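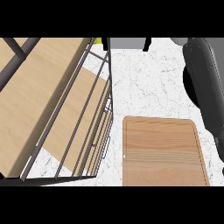

*Rendering: dark wire rack on a white marble countertop, seen from above.*

## Oil Sampling for Enclosed Gear Drives: Revised Procedure Takes Effect in April

Beginning in April, Huveck Service will accept gear oil samples under a revised procedure. The change applies to all customers enrolled in the oil analysis program, including those whose drives are serviced through the Colombo workshop. Customers who send samples only occasionally are asked to follow the same procedure, so that their results can be compared with earlier ones from the same drive.

The revision follows a review of the samples received by the laboratory over the past year. Of these, 541 came from enclosed gear drives in continuous duty. A considerable share could be tested only in part. In most of these cases the oil had been taken from the drain plug of a drive that had been standing for several hours, and the bottle contained settled water or sludge that did not represent the oil in circulation. In others the label gave no drive number, or gave a number that matched more than one unit at the same site.

A report based on such a sample can mislead in either direction. Heavy debris from the bottom of a housing may prompt an unnecessary teardown. Oil drawn from the top of a cold, settled sump may show nothing at all while a bearing is in the early stages of failure.

### Where to draw the sample

Samples should be drawn from the same point on the drive each time. The preferred point is a fixed sampling valve on the return side of the lubrication circuit, ahead of the filter. On splash-lubricated drives, which have no circuit, a sampling tube should be fitted at the level plug so that its open end sits halfway between the oil surface and the floor of the housing and clear of the gears.

The drain plug is no longer an accepted sampling point for routine monitoring. A drain sample may still be submitted when water contamination is suspected, but it must be marked DRAIN on the label and will be reported separately from the trend.

Parura drives supplied in recent years have a blanked port on the inspection cover side that accepts the standard sampling valve. Older Parura units do not have this port. For these, the adapter listed in the spare parts catalog replaces the level plug and includes a tube that can be trimmed to length on site. The adapter should be fitted at a scheduled stop with the drive isolated and locked out.

### When to draw the sample

The oil should be at normal operating temperature and the drive should have been under load for at least an hour. If site rules do not allow sampling while the drive is running, the sample should be taken as soon as possible after the stop and the delay noted on the form.

Drives in continuous duty should be sampled every 90 days. A new or rebuilt drive should be sampled after its first 400 operating hours, before the initial oil change, and again at the next regular interval. The first result is often high in iron and silicon from running in and from assembly. It is kept on file as a baseline and no action is normally advised on the strength of that result alone.

Samples should not be taken immediately after topping up. Where oil has been added since the last sample, the quantity should be entered on the form even if it seems small. An addition dilutes wear metals and additives alike, and the laboratory has no other means of knowing that it took place.

### Drawing and sealing

1. Wipe the valve and the surrounding surface with a lint-free cloth. Do not use solvent.
2. Open the valve and flush into a waste container. The volume flushed should be several times the volume held in the valve and tube.
3. Open the sample bottle only when the oil is ready to be drawn. Keep the cap face down on a clean cloth.
4. Fill the bottle to the shoulder. Do not fill it to the brim, as the laboratory must be able to shake the contents.
5. Cap the bottle before closing the valve.
6. Complete the label at the drive, before moving to the next unit.

Only the bottles supplied with the program should be used. Bottles bought locally are often suitable for general use but may carry dust or molding residue that affects the particle count. Replacement bottles are sent without charge on request.

### Labels and forms

The label has been redesigned. It now carries a space for the drive serial number in addition to the customer's own equipment number. Both are required. The serial number is stamped on the nameplate and, on Parura drives, is repeated on the housing flange next to the input shaft. Where the nameplate has been painted over or is missing, customers should contact the service desk before submitting the first sample so that a reference can be assigned.

The accompanying form asks for the following:

- operating hours on the drive and operating hours on the oil
- oil brand and viscosity grade as shown on the container
- quantity added since the last sample
- sampling point used
- any change in noise, temperature, or load since the last report

Sites that keep maintenance records in Imier can generate the form directly from the equipment page, and the hours will be filled in from the last meter reading. Users should check that the reading is current. Several forms received during the review showed the same hours on successive samples from drives known to have been running throughout.

### What the report will contain

Reports will continue to list wear metals, contaminants, additive elements, viscosity, and water content. Two items are being added. The first is a ferrous debris index, which responds to larger steel particles that the standard element test tends to miss. The second is a trend chart covering the last six valid samples from the same point. Samples that do not meet the procedure will be tested where possible, but they will be shown on the chart as open markers and will not be used to calculate the trend.

The alarm limits are unchanged. Customers are reminded that the limits are general values for each drive family, and that a steady rise within the limits deserves attention just as a single high reading does. "A drive that has sat at the same iron level for years and then doubles is telling us something, even if it is still in the green," said Mirsad Vasić, who leads the gear drive group. "We would ask people to look at the chart first and the color second."

When a result falls in the upper band, the service desk will contact the customer by telephone and request a second sample before any recommendation is made. The second sample should be drawn within a week, using the same point and the same procedure. No charge is made for repeat samples requested by the laboratory.

### Transition period

Samples taken with the old labels will be accepted until existing stocks are used up, provided that the serial number is written in by hand. Customers who currently sample from the drain plug should expect a step in their results when they move to the new point. The laboratory will mark the changeover on the trend chart. It is helpful, though not required, to submit one sample from each point on the same occasion.

Fitting of sampling valves can be combined with a scheduled inspection visit. The field team in Colombo has set aside time for this work and will give priority to sites with drives in continuous duty. Chi-keung Huang is coordinating the visits and will confirm the parts needed for each drive from the serial numbers supplied. Requests should state whether the drive can be stopped during the day shift or only during a planned outage.

A short training session on sampling practice is available to maintenance teams on request. The session is held at the customer's site, takes one morning, and includes a supervised sample from at least one working drive. Participants should bring the protective equipment normally required in the area, including gloves rated for hot oil.

Copies of the procedure, the new label sheet, and the adapter list may be obtained from the service desk. Customers enrolled in the program will receive one printed copy per site with their next shipment of bottles.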